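Ovora workshop tips: getting two arms to tidy up nicely

We run our planner on a plain white table, and I love how much easier that makes life for the vision side! Wire baskets are the fun part. The depth map sees gaps between the loops and reports holes everywhere, so fit one closed outline to the rim and plan against that.

Give each arm its own half of the table in the planner config, then add a shared strip over the basket that only one arm can book at a time. Ours is 200 mm wide and it cured nearly all our standoffs. 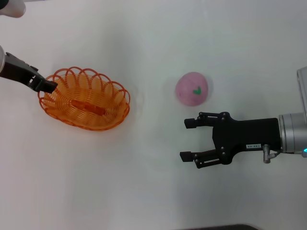 For soft things, slow the close command down and stop on motor current instead of finger width. I start at 8 percent speed and creep up from there (so satisfying when it clicks).

More quick ones:

Save the pre-grasp pose as its own waypoint. You'll reuse it constantly.

Replay logs at 4x before you touch any gains.

Name your runs with words. I still have no idea what run 357 was!

Redo the hand-eye calibration whenever a wrist comes off, even for a minute.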